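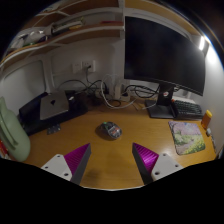
How to Budget for a Hand-Held Gripper (Before You Buy the Arm)

My first shopping list for our desk-tidying project started with a robot arm and ended with a headache. So I tore it up and started with the job instead, and I'd do it that way again! Our job is picking up and moving a computer mouse on a normal messy desk, which sounds tiny until you price it.

Step 1. Write down the thing you want to grab. Measure it at its widest point and add a little room for sloppy aim. If the fingers don't open that far, cross the gripper off, however cheap it is.

Step 2. Set a ceiling. Mine was $400 for the hand-held tool, camera included. I got quotes from Tagle and Dinier, and the first full one came to $507 once shipping and a spare set of finger pads were in it. Ouch. 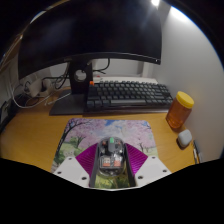
Morkside Robotics Club, Drisorgate — Equipment Planning

Step 3. Split the quote into "can't start without it" and "can wait." Camera, fingers and mounting screws went in the first pile. The carrying case and the fancy charging dock went in the second, and that got me back to nearly $400 (close enough that I stopped fussing).

Step 4. Put the wearing parts on their own line. Ribbed pads like our magenta ones are the bit I'd plan to replace, so I budget for 2 spare sets a year. Ask the seller if pads are sold separately from the fingers — some will only sell you the whole assembly, and that changes the math a lot.

Step 5. Leave the desk alone. I nearly added a clean white work table to the list, but we want to practice around a monitor, a keyboard and a pile of cables,

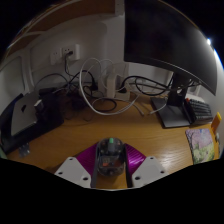

and a desk like that costs you nothing extra if you already have one. Do check that you can reach in from the front without snagging a cord, and save the money for storage drives. Video files fill them up much faster than I planned for.

Step 6. Only now price the arm. Bring your finger measurements and ask if the same fingers will bolt onto it. If they need an adapter, get that quoted too, in writing. Our arm is penciled in for November, and the quotes I'm holding are good until then.

Last updated 6th June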